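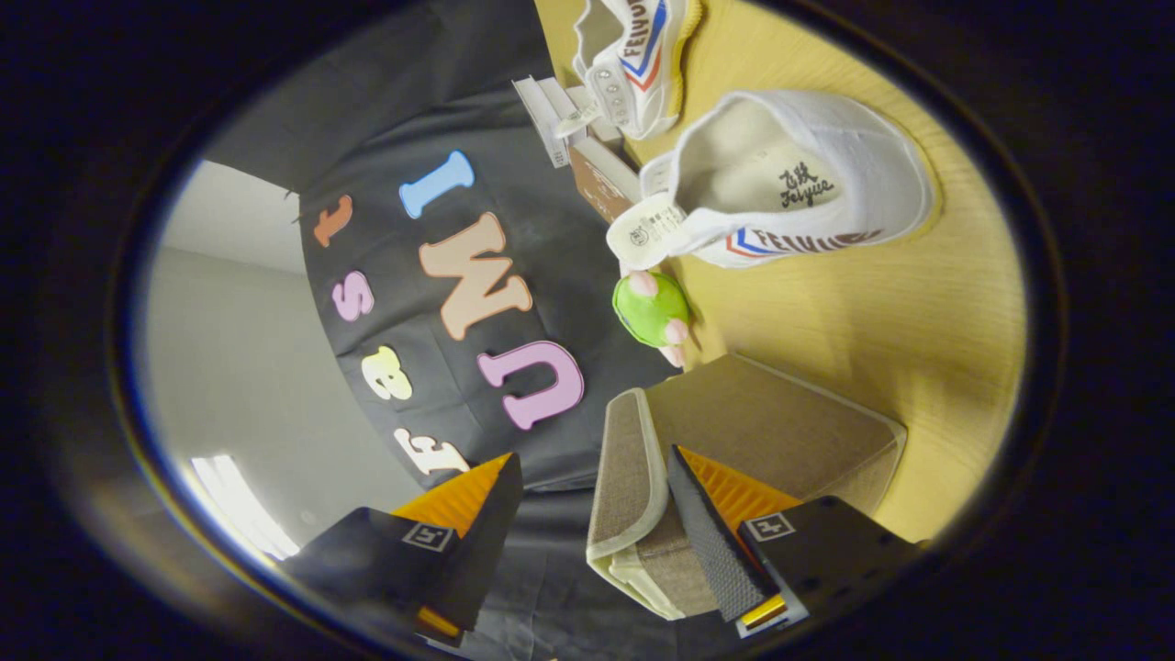

I bought the Povow hand gripper in February, because I wanted to teach my small robot arm how to tidy a table and I was tired of moving the arm with a joystick. With the joystick I needed 3 evenings to record a set of examples that were good enough to train on. With the Povow you hold the fingers in your own hand, you do the job as you would normally do it, and the camera on top records everything. My test table was a mixed one: canvas sneakers, small cardboard boxes, a round green plush toy, a black cloth with foam letters, and a beige box covered in fabric. The fabric box became my favorite object for judging the grip, as it has piping along the edges and a surface like linen, and a finger must sit flat on the side to hold it well.

First the good things. The handle is comfortable, also for a person with small hands like me. The trigger has an even pull and I could close the fingers slowly, so soft things were not crushed more than I wanted. The pad with the fine grid is a good choice for fabric. On smooth plastic it is weaker, and I had to press harder than I like.

The wide lens sees a lot. Even when the fingers are close to one object, the rest of the table stays in view, and this helps the training. The corners of the picture are black, but the Povow software expects it and you do not have to crop anything.

I recorded 150 demonstrations over two weekends. Of these, 27 were rejected by the software. Most of them were my fault: I turned my wrist too fast and the tracking was lost. The program only tells you this at the end, when you load the files. I would prefer a short beep during the recording – then I could repeat the movement at once.

The weight is my main complaint. After half an hour the wrist is tired, and I noticed that my later recordings were less steady than the early ones. Now I make a pause after every ten. The manual could also be better. The page about calibration is clear, but the page about exporting the data has two steps in the wrong order, and I lost an evening with that.

Before this I tried the Dusamby glove, borrowed from work. The glove is lighter, but its fingers do not match the fingers of my arm, so the robot learned movements that it could not repeat well. With the Povow the shape is the same on both sides, and the training was much easier.

I would buy it again for table work. For long days of recording I would first ask to hold one for an hour.

Reviewed Thursday, March 6, 2025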